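# Drive swap task: setup and teaching guide

Notes for the Rolgate robotics club, disassembly group. Last revised May 26, 2020.

This page covers the desktop PC task from start to finish: preparing the case, teaching the arm its positions, and running the drive pull at low speed. It assumes you have passed the arm safety check and can jog the arm in both joint and tool mode. If you haven't, do the Skenia block-stacking exercise first and come back.

Work in teams of 2. One person has the pendant and the other watches the gripper. Swap after each full attempt.

## What you need

- The arm with the two-jaw gripper fitted and the wrist camera connected
- One donor PC from the shelf, side panel off
- Hex keys for the gripper bolts
- Small Phillips screwdriver
- Non-slip mat
- Grounding strap, if the board is going to be used again afterward
- Your team's log sheet

The donor PCs are all office desktops that came to us from Nowakowski. They are not identical. Some have screws through the side of the drive cage and some have plastic latches. Pick one with latches. The screw type needs a second tool and belongs to the spring task.

## 1. Prepare the case

Unplug everything from the back of the PC. Hold the power button down for a few seconds to drain what is left. Lay the case on its side on the mat, open side up, and push it against the stop so that it can't slide away from the arm.

Look for loose cables that cross the area above the drive cage. Tuck them under something solid or tie them back. Thin wires are the worst, as the camera picks them up poorly against a dark background and the jaws will hook them. Ribbon cables can usually be folded flat. Don't unplug the data and power cables at the drive yet. You do that by hand in step 4.

Check that the drive isn't screwed in as well as latched. A previous team lost most of a session to one hidden screw.

## 2. Check the gripper

With the arm in hold, put a hex key in each of the large bolts on the gripper plates and make sure none of them turns. Then check the small screws. They work loose faster than the big ones, and a loose bracket will put your taught points off by a few millimeters.

Open and close the jaws from the pendant five times with nothing between them. The motion should be even. If one side lags, stop and write it on the log sheet.

## 3. Teach the approach

You will save four points. Use these names, since the run script looks for them:

1. `home` - arm clear of the case, camera looking down
2. `above_bay` - gripper over the drive cage with clearance on all sides
3. `at_bay` - jaws level with the front of the drive
4. `drop` - over the foam tray

Save `home` and `drop` first. They are easy, and having them saved gives you somewhere to retreat to.

For `above_bay`, jog in joint mode until the gripper is over the case, then switch to tool mode and keep it there. Set the speed to 23 percent. The gripper takes up a lot of the camera view when it is close in, so don't try to drive from the camera alone. Your partner should be standing where they can see between the plates and the cage, and should call out directions relative to the case. "Toward the handle" is a useful direction. "Left" isn't, because the two of you are facing different ways.

Find the latches before you go lower. On the cases we use most they are light blue, which makes them a good reference in the camera view. The blue SATA cable is close to the same area and is easy to confuse with a latch when only a bit of it shows. Follow it with your eye until you are sure which is which.

The partner may point into the work area while the arm is in hold. Say "holding" out loud before a hand goes in, and "clear" after it comes out. The person with the pendant takes their thumb off the jog keys in between.
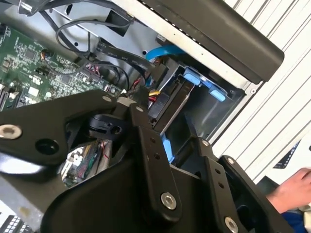 ## 4. Release the drive

Put the arm in hold at `above_bay`. Unplug the data cable and then the power cable from the back of the drive by hand. Pull on the plug, not on the wires. Lay both cables back over the chassis, away from the cage.

Press the latches and slide the drive forward about the width of a finger. It should move without force. Leave it there. The arm does the rest.

## 5. Teach the grip

Go down from `above_bay` in tool mode, in small steps. Stop when the jaws are level with the drive and check both sides for contact with the cage. Save `at_bay`.

Close the jaws slowly. Set the grip force to 43 on the pendant scale. Higher settings flex the brackets and twist the drive in the bay, and then it jams.

Back out along the same line you came in on - don't lift until the drive is fully out of the cage.

## 6. Run it

Load `drive_pull` from the Nostier folder and step through it one line at a time. If all the moves look right, reset the drive and run it without stopping. The wait time between moves is 245 milliseconds by default. Leave it alone for your first runs.

Write down for each run:

- whether the drive came out
- whether it reached the tray
- anything the gripper touched that it shouldn't have

## Common problems

**The drive tilts as it comes out.** Your `at_bay` point is too high. Lower it and teach it again.

**The gripper stops with a force error on the way down.** It is resting on the cage or a cable. Go back up to `above_bay` before you look for the cause.

**The points were good last week and are off now.** Either the case isn't against the stop or a bracket has moved. Repeat steps 1 and 2.

**A latch snaps.** Mark the case with tape and take another one. We have spare cages but they take a while to fit.

Log sheets go in the folder by the door. Questions about the run script go to Arūnas Vasiliauskas, who maintains it. The November version of this page used a different name for `above_bay`, so if your script complains about a missing point, check that first.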